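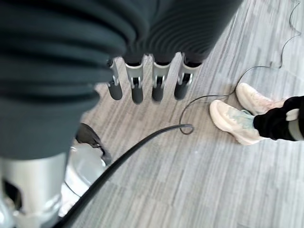 Why do our fingers have lines on them?

Look at the tip of your finger near a window. You will find many very thin lines in the skin, and they are called ridges. They are curved and lie close together, one inside the other, like the fine curved ridges on the dark palm in the picture. Your ridges began to grow before you were born, and they keep the same pattern when you become an adult. Even twins have different ones.

What do ridges do? They help us to feel. When you move your finger over a piece of cloth, the ridges shake a little, and the nerves under the skin notice it. Koalas have ridges on their fingers too!

Try it at home

You need a soft pencil, white paper and clear sticky tape. Rub the pencil on the paper until you have a dark spot. Press one finger on the spot, then put the tape on your finger and take it off slowly. Stick the tape on clean paper. Do you see a loop, a circle or a small hill?

Written by Unathi Zwane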